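### 4.3 Grip loss during container transfer

The third class of fault appeared in the container transfer task, in which the humanoid picks up a rounded bucket-like vessel with one hand and carries it across the test floor at Felden.
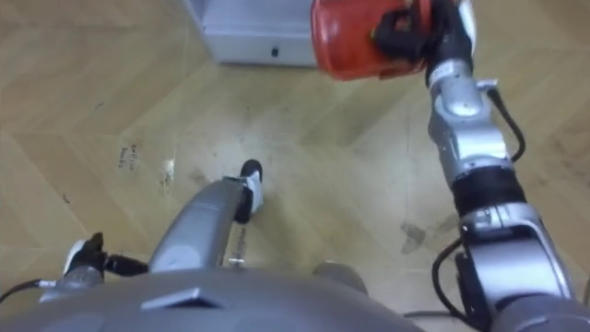
Over 2,000 transfer cycles were logged between the start of the trial and the July shutdown. Grip loss was recorded in 9 of them. In each case the fingers stayed at their commanded closure while the measured motor current fell below the holding threshold, and the controller did not raise an alarm. The container was released or rotated in the hand before the supervisor process responded.

**Figure 4.** Container transfer task, head camera view. The right hand holds the red container with the fingers curled; external cable loops are visible along the right arm.

Two causes were considered. The first was low friction between the fingertips and the container surface. Replacing the fingertip covers did not change the rate of grip loss, and this cause was set aside. The second was a brief interruption of the hand supply. Logs from the Mwaipopo motion controller show gaps in the hand status message of up to 800 ms, and all nine events fall within one of these gaps. During a gap the controller reused the last valid status, so the grip was reported as closed.

The gaps were traced to the arm cabling. The cables run outside the joint housings and need enough slack for the full range of the elbow. At large elbow angles the loop tightened and loaded the connector sideways. The fault could be reproduced on the bench at Palladstead by flexing the cable by hand with the arm powered and the joints locked. It could not be reproduced with a strain relief fitted.

The safety consequence is greater than the dropped load suggests. The same status message carries the hand overcurrent flag, which means that a pinch event during a gap would also have gone unreported. The Riviria supervisor was therefore changed to treat any status older than 100 ms as a fault, stop the arm and hold the brakes on. The finger motors keep their last command in this state, and an operator must release the grip manually. The effect of the shorter limit on false stops is reported in Section 4.4.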